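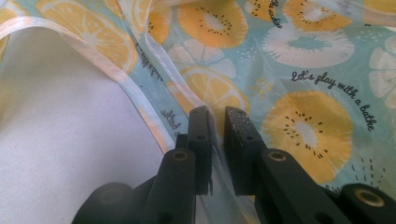 Stoff mit Fruchtscheiben auf hellem Blaugrün

Häufige Fragen zur Tromance 300
Stand: 2018-04-19

Für welche Führerscheinklasse ist die Tromance 300 ausgelegt?
Die Serienversion erfordert die Klasse A2. Eine Drosselung auf A1 ist technisch nicht vorgesehen und wird von Drostlow nicht angeboten.

Wie lang ist die Einfahrzeit?
Die ersten 900 km gelten als Einfahrstrecke. In dieser Phase Volllast und längere Fahrten mit konstanter Drehzahl vermeiden. Danach ist die Erstinspektion fällig: Motoröl, Ölfilter, Kettenspannung, Ventilspiel.

Welche Felgengröße hat das Vorderrad?
17 Zoll, schlauchlos. Die Variante mit Speichenrad benötigt einen Schlauch. Die zulässigen Reifenpaarungen stehen in der Freigabeliste, die jeder Händler ausdrucken kann.

Lässt sich das ABS abschalten?
Am Hinterrad ja, vorne nein. Die Abschaltung erfolgt im Stand über die Menütaste – nach jedem Aus- und Einschalten der Zündung ist das System wieder vollständig aktiv.

Passt der Kofferträger der Vorgängerin?
Nein. Das Rahmenheck wurde geändert, die Aufnahmepunkte liegen weiter hinten. Der Träger von Leite passt ohne Adapter, sofern die Soziusgriffe montiert bleiben.

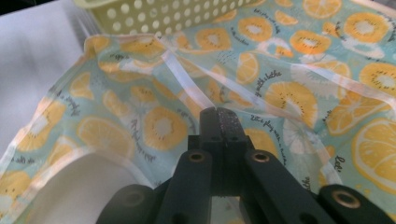 Dünner Stoff mit Zitrus- und Kiwimuster, in Falten

Wie wird die Kette gespannt?
Hinterachsmutter lösen, beide Einsteller gleichmäßig verdrehen, Durchhang an der straffsten Stelle prüfen. Die Markierungen an der Schwinge dienen nur zur Orientierung. Achsmutter mit Drehmomentschlüssel anziehen, Wert laut Handbuch.

Gibt es eine niedrigere Sitzbank?
Ja, als Zubehör. Die Polsterung ist dünner, der Bezug identisch. Eine Tieferlegung über die Umlenkhebel ist nicht freigegeben und führt zum Verlust der Garantie.

Wie lange gilt die Garantie?
2 Jahre ab Erstzulassung. Verschleißteile wie Bremsbeläge, Kettensatz und Kupplungsscheiben sind ausgenommen. Maßgeblich ist das Serviceheft mit lückenlosen Einträgen.

Wann sind Probefahrten möglich?
In der Niederlassung Postavstead den ganzen April über, nach Anmeldung bei Simone Teixeira. Motorradkleidung und Helm sind mitzubringen. Technische Anfragen zu Umbauten und Eintragungen bearbeitet Mirela Medeiros, bitte immer mit Fahrgestellnummer.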